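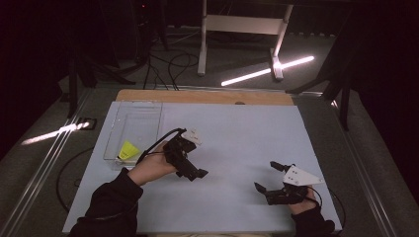 I've been selling the Trokley hand gripper pair for a while now, and the question I get most is whether you need a robot to start collecting examples. You don't! You hold one gripper in each hand, do the job yourself, and the recording goes to your learning system as training material. The white triangular plate on each one carries the small dark marks, and it stays put while you work, so please don't peel it off or stick labels over it (people do, I get the emails). A plain board in one calm color makes a fine work surface, and a clear tray with something bright yellow in it is a good first task, because you can spot a bad grab right away when you play it back.

What you get

One left gripper, one right gripper, 2 cables, a set of spare fingertips and a printed setup card. The board and the tray are not in the box. I used to include a board and the shipping was just silly, so now you pick your own.

How it feels to use

The squeeze is light. My first version, the Brirden, had a stiff spring and my hands were done by lunch, so I swapped it out and I'm so much happier with this one. Leave yourself plenty of slack in the cables before you start, and let them run back over your wrists. If you pull one tight halfway through a fold, throw that take out and do it again.

I'd plan on short sessions. I do 39 takes, stop for coffee, then move the tray to a new spot and go again. Moving things around matters more than piling up takes that all look the same, and it's a lot less boring too!

Fit and sizing

Standard handles suit most hands. If yours are small, ask for the Heltdale handle when you order. It costs the same and ships in 14 days.

Ordering

Part number 1882 gets you the pair. Spare fingertips are sold by the set, and they do wear, mostly the lower one on whichever side you favor. If you already own the Šimek desk mount, the new grippers drop right into it between sessions. Orders placed in June ship with the updated setup card.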